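Chapter 8
Working Rules for Robotic Assembly Cells

June
By the Wainwright editorial group

A robot that stacks boxes can be off by the width of a finger and do no harm. A robot that handles computer parts has no such margin. The rules in this chapter were drafted for electronics benches at the Bindura training center, where the working code runs to 131 clauses. We will study 20 of them.

The first group covers approach. Before the gripper enters an open case, the operator confirms the position of the socket, the slots and any wiring near the path.

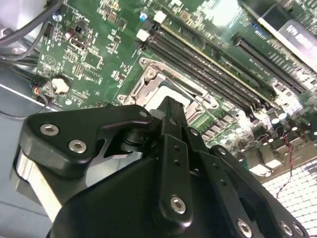
Figure 8.1. Gripper over a motherboard, near the CPU socket.

The second group covers layout. Parts waiting to be installed belong in a fixture, each in its own recess, with the case set beside it on the same table.
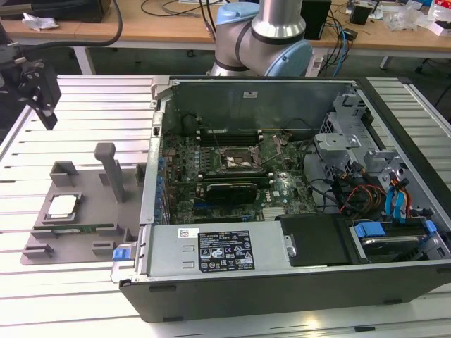
A fixed layout also makes an audit simpler. An inspector can compare the bench with the drawing and note any difference – a shifted fixture counts as one, even if the job is going well.

The third group covers contact. The code sets separate force limits for metal brackets, plastic latches and bare board, and it requires a stop when a limit is passed.
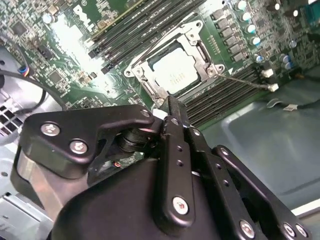

Figure 8.2. Gripper at the edge of the socket bracket, with a processor in the socket.

Section 8.1 begins with the approach rules and the terms used in them.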